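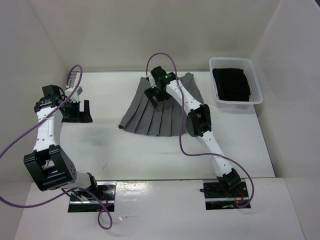 3.2 The folding cell and its placement in the workshop

The cell was put together in April in the shared workshop on Rajan, mostly in the evenings, and it has grown a good deal fonder of us than we expected when Prakash Nadar first drew it on the back of a parts list. Both arms are mounted at the front of a white table with walls at the back and sides (Figure 3). We had begun with the Dresar bench controller and moved to Endex after 6 weeks of patient fiddling, and we would gladly spare other home builders that detour.
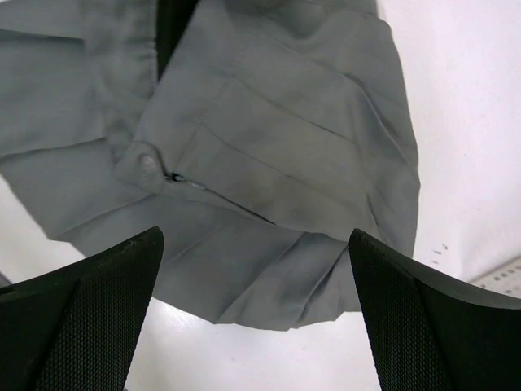
Figure 3. The folding cell. Top: the two arms at the table, with a grey pleated skirt under the right gripper. Bottom: close view between the fingers of one gripper, with grey fabric, stitched seams and a small round button.

Garments were lent by friends of the workshop, and we logged 1445 grasp attempts over the whole build. Pleats gave us the most trouble — a finger that closes a little too high takes one layer and leaves its neighbour behind — so we lowered the approach by three millimetres and slowed the closing. The Cunametti planner was left exactly as it came.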